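4.2 Where folding gets done

Household advice tends to treat folding as a skill that lives in the hands. Get the sequence right, the argument goes, and any flat surface will do. We doubted this before the home visits and doubt it more now. The manuals we reviewed assume a bare, rectangular surface with square corners, which the folder can use as a guide. Few of the 54 homes in the Flesley sample offered one. People folded on what they had, and what they had was usually dressed: a cloth, a second cloth over it, a trim of some kind along the border.
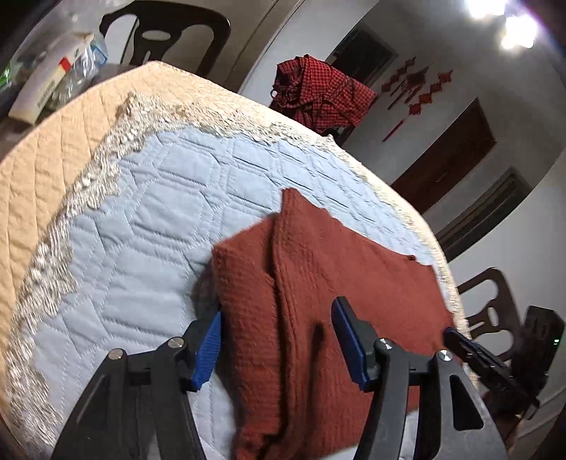 Proponents of the fixed-sequence method (the Falgate guide is the one most often cited to us) would answer that a cover changes nothing. We are not persuaded. Quilting gives a surface some grip, and grip cuts both ways. A sleeve laid across stitching may stay where it is put, but the same drag can pull a hem out of line when the body of the garment is turned over. A curved border also takes away the straight edge that the guide tells the reader to square the shoulders against. Heavy knits make the matter worse. They stretch under their own weight wherever they hang over the side, and a ribbed collar seldom lies flat on the first try.

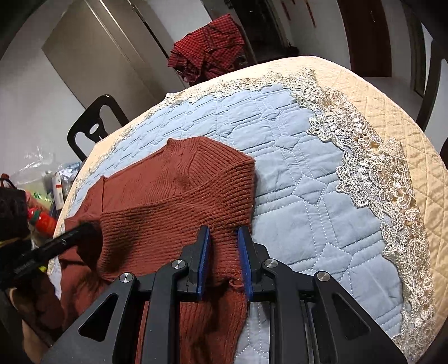
Figure 12. Rust-red ribbed sweater on a light blue quilted mat with lace trim.

It would be easy to claim too much from this. Of the 245 folding episodes we coded, 50 involved knitwear, and we did not choose the garments. A household that brings out its thickest sweater for visitors may be showing off, or may only be working down a pile. Nor can we say that a covered surface produces a worse fold. Our coders disagreed often on what a finished sweater should look like, and the Eide neatness scale, designed for shirts and towels, was little help. A sweater with one sleeve tucked under and one laid across the front scores poorly on it, yet several participants told us that was exactly how they stored theirs.

We therefore treat the surface as a condition to be reported — no more than that — and leave its effect open.

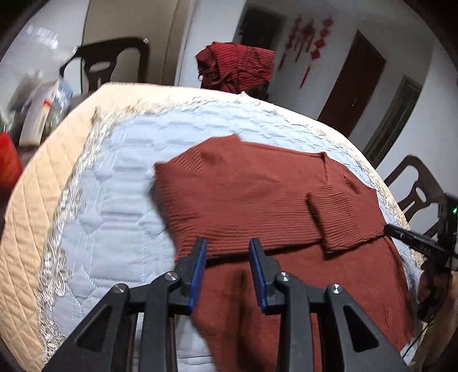

Crisóforo Arellano, commenting on a draft of this section, objected that even this was too generous to the surface, and that most people would fold a sweater the same way on a rock. He may be right about the habit. His objection leaves out the fold itself, which has to be made on something, and our coding sheet had no place to record what that was until the second round of visits.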